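Totine Grippers Board > Handhelds > Faults and safety

Thread: Trigger sticking closed on black fabric, pinched finger

kettlewick
Posts: 51

Posting this in case anyone else has the same batch. We run pairs of the handheld grippers for cloth work, and two of ours have started staying shut after you let go of the trigger. You release, the yellow fingers stay closed for a second or two, then they spring open all at once. It has happened 4 times since March. The last time, the person working had reached across to free the cloth by hand and got the side of a finger caught when the jaws moved. A bruise and a small blood blister, nothing worse, but we have stopped using that pair.

Both units are on Fostell firmware 2166. It only seems to happen with thick black fabric. Thin white cloths have never done it.
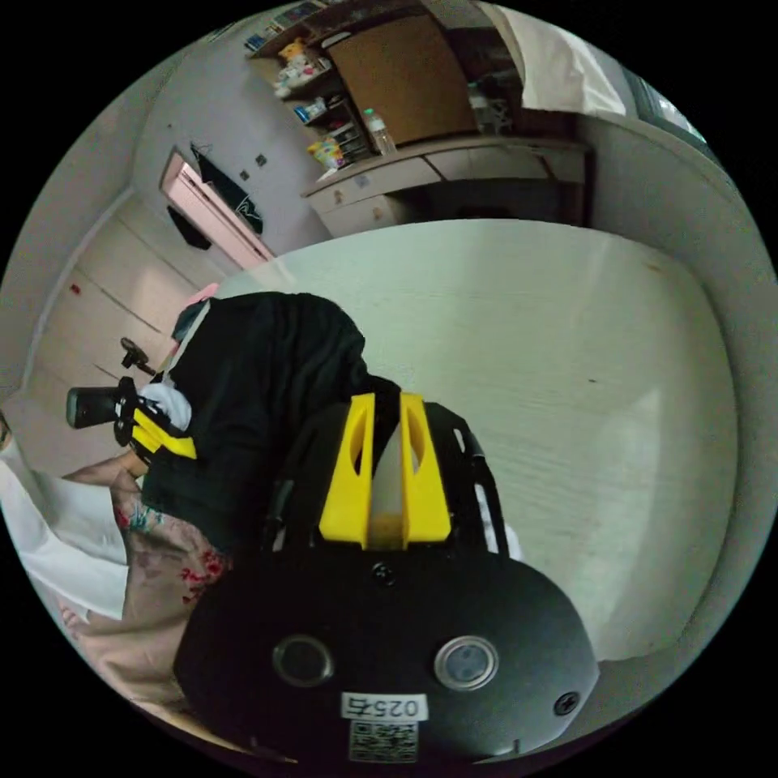 Black fabric bunched up behind the fingers, second unit on its side to the left.

I have cleaned the pivots and it made no difference. Has anyone had this?

murrow_lane
Posts: 3

Are you sure it is the trigger and not the cloth? If you bunch fabric up like that it gets into the gap at the base of the fingers and holds them together. I had it with towels.

kettlewick
Posts: 51

I thought so too, but it has done it twice with only a corner in the tips. Nothing was anywhere near the base.

dunnock
Posts: 730

Return spring. The older Kneath springs go soft after a winter in a cold room. Take the cover off and measure it against a new one. Mine had lost 3 mm and the symptoms were exactly what you describe, slow and then sudden.

Can't see how firmware comes into it. The fingers on these are worked by your hand. The electronics only record.

ostler88
Posts: 212

Disagree with dunnock on that last bit. If you have the assisted version there is a small motor on the release, and on 2166 it waits for the cameras to agree the object is clear. Black cloth gives them very little to go on. That would fit with white cloths being fine.

kettlewick, which version is it? There should be a switch inside the battery door if it is assisted.

kettlewick
Posts: 51

Assisted, both of them. Switch is there and it is on.

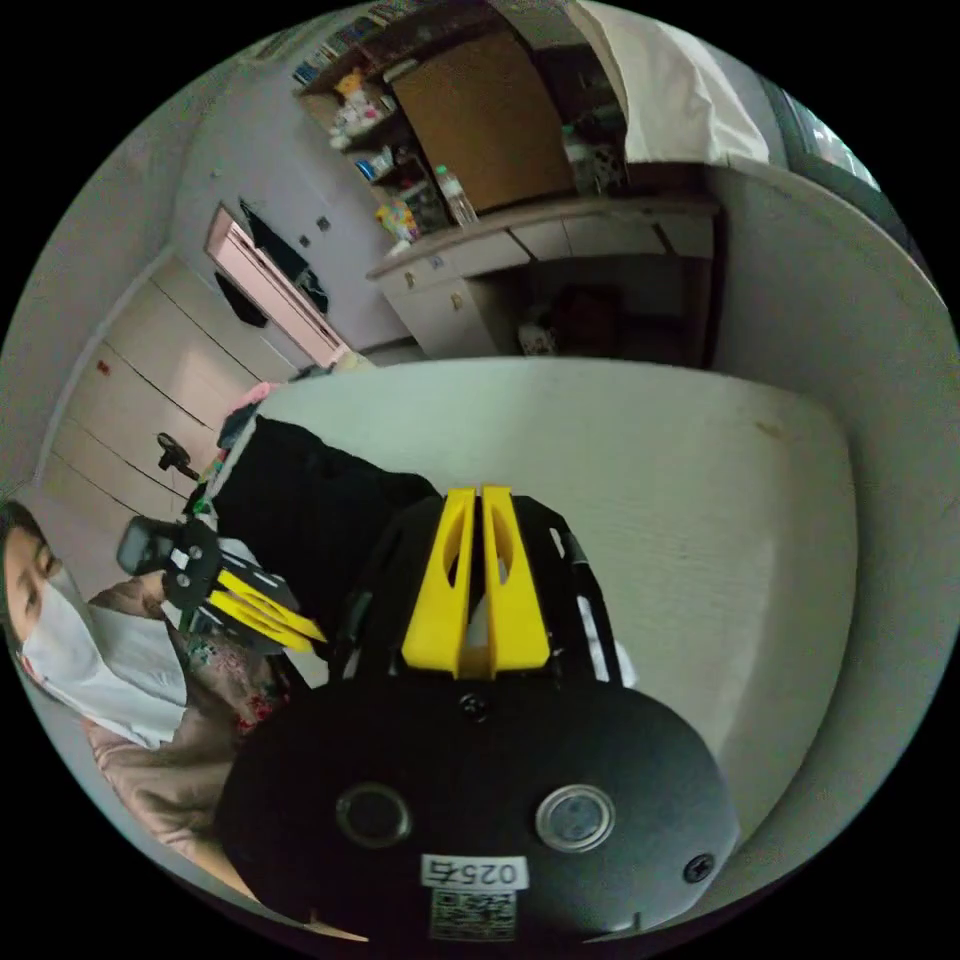
Working at the table, one unit in hand and the other in front.

I'll try a session with the assist off and report back. I take dunnock's point about the spring as well, so I'll order two.

dunnock
Posts: 730

Fair enough, I didn't know you had the assisted ones. I would still change the spring. The motor shouldn't be able to hold against a good spring for two seconds.

murrow_lane
Posts: 3

Does it matter much which it is? The injury came from putting a hand in the jaws. We have a rule that you put the thing down and switch it off before you touch the cloth, and we have not had a pinch yet.

ostler88
Posts: 212

It matters if the fault is in every unit running 2166. People forget rules when they are halfway through a fold. I'd want both sorted.

Also, what gloves are you using? Thin ones do nothing for a pinch, and loose ones get caught.

kettlewick
Posts: 51

White ones with a blue band at the cuff. They are there for grip. I wouldn't count on them for protection.

Results so far. Assist off, same black fabric, same table, a full afternoon: no sticking on either unit. Assist back on the next morning: it stuck on the third lift, the sort where one unit pinches the top corner and the cloth hangs down. I kept my other hand well away this time.
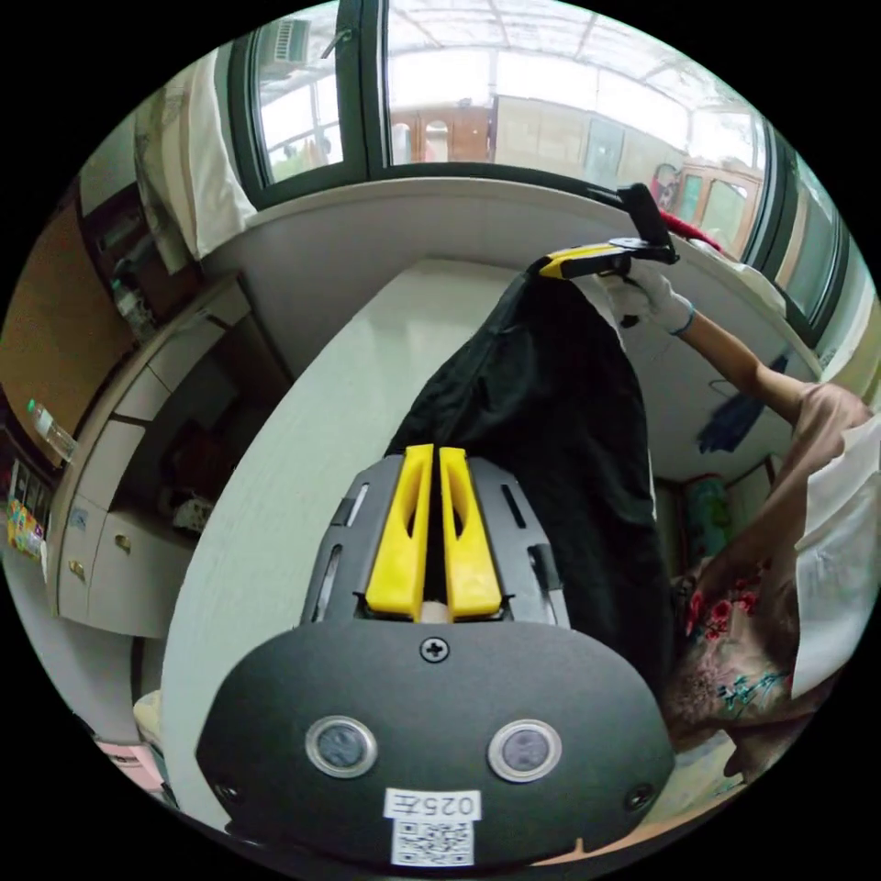 What we are doing for now

1. Assist off on every unit until there is a fix. It is harder on the hand over a long session, so we swap people more often.

2. Both units down on the table before anyone touches the cloth by hand. This is murrow_lane's rule and I should have had it already.

3. New springs in the two bad units. I'll post the measurements when they arrive.

4. Fault report sent to the dealer in Murnalby with the logs from both units.

dunnock
Posts: 730

Do the springs one at a time, and try the assist on with each before you do the other. Otherwise you won't know which change fixed it.

kettlewick
Posts: 51

Will do. The dealer has replied and asked for the serial numbers and a copy of the settings. They wouldn't say whether anyone else has reported it.

ostler88
Posts: 212

I put mine back on the previous version last night and ran a black jumper through it for an hour with no trouble. One unit and one jumper, so make of that what you like. Keep the old settings file if you try it, the update wipes them.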